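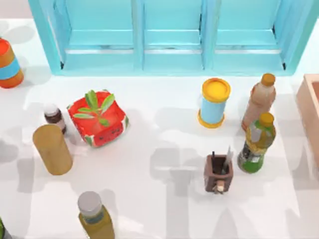
Questions I get about the Skaro crossing

I've been writing about the Skaro crossing long enough that the same questions keep landing in my inbox, so I'm putting my answers in one place. I'm a reporter, not a lawyer, so please don't plan a trip or an asylum claim around this page!

Where exactly is it?
Skaro is the strait between Clundaditz on the mainland and the island of Dobos. At the narrowest point it's 12 miles across, and on a clear night you can see the harbor lights from either side. The currents are nasty, though, and fishing crews I've talked to won't take a small boat out there in winter.

How many people cross?
The Dobos harbor office logged 4,000 arrivals last year. That only covers people who were registered at the pier. Anyone who landed on the north beaches and walked into town isn't in there, and neither are the boats that got turned back.

Didn't one boat get all the way in without being stopped?
Yes, in September. It had 82 people on board and tied up at the ferry dock a little before dawn. The coast guard says its patrol boat was off helping a trawler. Valter Peixoto, who runs the harbor office, told me he got no warning call at all. Both of those things can be true, and I still haven't seen the radio log (I've asked for it twice).

Were there fighters or smugglers on board?
I've heard this one a lot, mostly from people quoting a radio show. The police held 8 passengers for questioning and let all of them go without charges. If that changes I'll update this answer.

Where do people go after they land?
First to the old Drirnetti cannery, which the island rents as a reception center. From there, families usually move to the mainland and single adults wait for an interview. The waits are long. I've met people who had been there since spring.

Can I visit the center?
Not without a press pass or a letter from the director, Clementina Marinho. She does answer email, just slowly.

Do you take sides?
I have opinions, sure, and they go in my column. I try to keep them out of this page. If you think one slipped in, write and tell me which line.

When was this last updated?
Jan 20, 2022. I added the part about the police interviews and fixed the distance, which I'd had in kilometers by mistake.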